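Notebook, games bench
February 3, 2025

Good session today! The red and blue set finally got a proper game on it, start to finish, and I'm more pleased with it than I expected to be back in November when the first pawns came out lopsided and I very nearly went back to buying sets in.

Where things stand before I forget. The Truvdale set is the one with the chunky bases. The Després set (the slim one, taller bishops, very pretty) is still in its box waiting for felt, so everything below is about the Truvdale only.

Board

Using the black and white board with the thin dark border. I did wonder whether coloured pieces on a black and white board would look like a toy shop, but they're lovely. Red and blue both stand out on the black squares AND on the white ones, and that was never true of the cream and brown set, where the brown queen simply vanished on a dark square in the evening. Anyone sitting at the side of the table can follow the game without leaning over.

I want to keep the plain border. Kostport can do us one with letters and numbers along the edge for the same price, and I know some of you would like that for writing down moves. Happy to be talked round, but have a go on the plain one first.

The pieces in play

Knights are the big success. You read the horse's head straight away from the side. I re-cut the line of the neck three times and the last version is the keeper, please don't let me touch it again. Rooks are good and solid. The bishop is nicely tall, much easier to tell from a pawn than on the old set, and that was the complaint I heard most.

Pawns: fine. A bit plain next to the knights. I'd like a slightly deeper collar so there's something to pinch, but it can wait for the next batch.

The endgame is where I really started enjoying the set. With the board thinned out you see each shape on its own, and the colours do a lot of the work. The green and yellow squares come into it here as well. They pull your eye to the right part of the board at once, and I'd love to carry that on for teaching positions. Green under the pawn we're talking about, yellow for the square beyond it, and a beginner can see what you mean before you've opened your mouth.

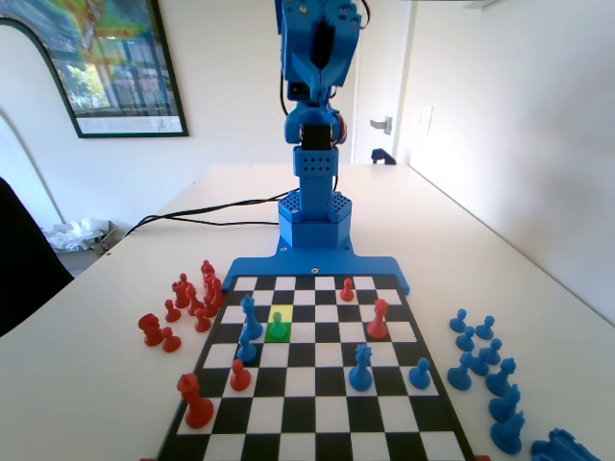 Captured pieces

We need somewhere to put them. At the moment they gather in a huddle beside the board, all pushed up together, and it does look rather jolly, but picking a knight out from among a crowd of pawns is fiddly and sooner or later one will go over and take its neighbours with it.

Ideas so far:
- a shallow tray down each side, same length as the board
- a strip of felt with no edge at all (cheapest, and quiet)
- a two-step rack, pawns in front and the bigger pieces behind

I like the rack best. Have some offcuts from the Norkivora shelves that might be the right width, will measure tomorrow.

Weights and bases

Tried 19 grams in one of the test knights and it feels just right in the hand, a nice slow wobble and then it settles. Test rook with the same weight felt too light for its size, so go up a bit there. Pawns need less, haven't decided.

Bases are still bare. Felt discs are on order, a bag of 2000, which should see us through this set, the Després and a good many more. Glue from the tin on the top shelf, not the tube, the tube stuff goes stringy.

Stock

Blanks left on the shelf: 229, nearly all pawn size. Low on the tall ones for bishops and kings. Order those before anything else.

To do
Deeper collar on the pawn drawing.
Measure the offcuts for the rack.
Try a heavier rook.
Cut a few more coloured squares, a second green would be handy, and maybe an orange to see how it sits next to the red pieces (might be too close).
Felt the Després set as soon as the discs turn up!

If you use the set this week, write any grumbles on the page opposite. Small ones too, I'd much sooner change a drawing now than after the next batch is cut.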